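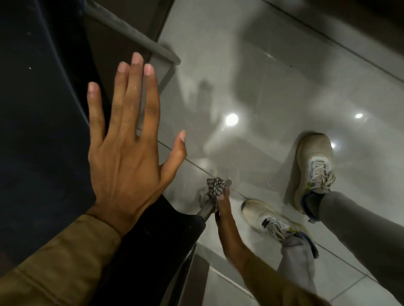 Cloth and Metal: The Ustidow Waiting Hall

The old waiting hall in Ustidow was closed for most of February, and in that time we cleaned it, repaired what we could repair, and made padding for many of the metal parts. It is a small page, and I will add to it when I have free evenings. English is my third language, so please forgive me if some word for a tool or a fabric is not the usual one.

The hall is not a famous building. It has a tiled floor, some long seats, metal railings near the entrance, and a ticket window which is not in use now. The bus to Trandum stops outside. In winter people sit there longer than they want to, and this was the reason to begin with the seats and not with the walls.

Notes to the gallery

Striped cloth on a thin metal rod. The cloth is twisted and held with one hand where it goes around the rod. Black and white stripes, or maybe gray and white, it depends on your screen.

The railing. Gray metal with a rounded end, a little scuffed. We discussed painting it and decided to leave it alone, and I am still happy with this decision.

The tiles. They were washed with warm water and a soft brush, one row after another, beginning at the far wall. The corner by the door needed a second day.

The seats. We used a dry cloth first, then a damp one, then a dry one again. Please do not use kitchen spray on seats like these. It leaves a film, and the film collects dust faster than before.

The ticket window. Behind the glass we found 5 old timetables and a box of pencils. The timetables are now in a folder, and the pencils went to the children's table.

The children's table. It is low and very heavy, and it took two people to turn it over. Under the top there was chewing gum from many years. I do not wish to write more about this.

The fabric box. All the cloth was given by people from the streets near the hall. Most pieces were shirts or pillowcases before. We washed everything, ironed it, and cut it into strips of 30 centimeters.

About the twisting

Several visitors asked how the cloth is put on, so I write it down.

Fold the strip in half along its length. Hold one end flat against the metal with your thumb and begin to wind, pulling a little all the time. After each turn, give the strip a half twist. The twist makes a thick edge, and this edge keeps the next turn in its place. When you come to the end, push the tail under the last two turns with something blunt. A spoon handle is good. Do not use scissors for this, they cut the threads and you must begin again.

If the strip is too thick, it makes a ball and looks like a hair tie. Some people liked it this way and left it. I think both are fine.

Patterned cloth is easier for a beginner than plain cloth, for the stripes show you at once where the tension is not equal. Very smooth fabric slides. We tried one silky scarf and gave up after the third attempt.

In total we cut almost 400 strips, and we used much fewer. The rest is in the fabric box, under the window, and you may take some home if you want to practice. Only please leave the long dark ones, they are kept for the second part of the work.

What is still missing

I have no good picture of the ceiling lamp. It was always too dark or too bright, and the ladder was borrowed from the Dương bakery and had to go back before lunch. If you have a picture of the hall from earlier years, I would be glad to put it here. Old ones with people waiting are the best, also if they are not sharp.

The Ulterlow hall has similar seats, and there was a question if we can do the same there. We looked at it one afternoon. The floor is in better condition than ours, but the railings are loose and must be fixed before any cloth goes near them. For this we need 100 screws of a size which the shop does not keep, and they are ordered.

Page last changed: March 2022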